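Notebook, packing bench
Jan 25, 2026

Continued with the paper bags today. The plan was to decide if we can stop buying the printed cartons from Ďurica for the small toy sets and use plain brown bags for them. I write down everything, also the parts that did not go well, so that we do not repeat them in October when the big orders come.

First, the stock. We have 65 bags left from the box. They are the thin kraft type, flat bottom, no handles. On the shelf they look strong, but after they are opened and closed some times the top edge starts to tear. The tears begin always at the side fold, where the paper was glued. I tried three ways to help this.

a) Fold the rim once to the inside. It looks clean, but the bag becomes narrow and the hand scratches on the edge when you put things in. No.

b) Cut the rim shorter with scissors. It tears again the same afternoon. No.

c) Roll the rim to the outside and fix it with short pieces of black tape. This one works best until now. The mouth of the bag stays wide open and the walls stand by themselves. The tape is ugly, I know. For a bag which stays on our table it does not matter. For a bag which goes to a customer we need something else, maybe brown paper tape. Ask Prorus if they have it in narrow width.

Note on the tape: press it on the outside first, then over the rim, then down. When I did it in the other direction the paper wrinkled under it and lifted. Do not pull it off to correct it, because the brown layer comes off together with it. It is better to put a second strip on top.

The bottom. An empty bag slides on the white table when you touch it, and the floor is soft. I put a folded piece of cardboard inside. It was cut from a carton and it is not the right size, so it does not lie completely flat. Still I will keep it for now. To do: cut a proper piece, a little smaller than the floor of the bag, with the corners taken off.

Filling. I used the toys from the Mima sample set, because they are all different in how they behave. The rope toy is the difficult one. It is stiff and wants to lie from corner to corner, and what is under it becomes hard to take out. The gray plush is easy, it goes in any gap. The green block should lie flat on the floor before anything else.
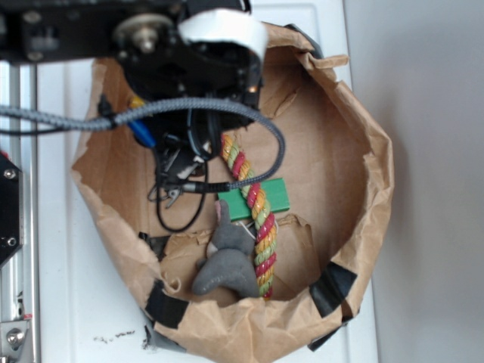 The order I would write in the instruction is block, then rope, then plush. With the plush last you can push it a little beside the rope and it keeps the rope from rolling. Taking out goes in the opposite order, and nothing gets stuck under the twist.

Cost, only for my memory: the smallest order of bags is 300, the next step is 1000. I would not take 1000 before we know about the tearing. A thicker paper from Vuvavano is also possible, I have asked for a sample but I have no answer yet.

Open points
— brown tape, narrow
— cardboard floor in the right size
— try a bag with the rim rolled two times, without tape
— find a place for the bags away from the window, the paper there feels dry and breaks easier at the folds

The bag with black tape stays on the table. Please do not throw it in the paper bin.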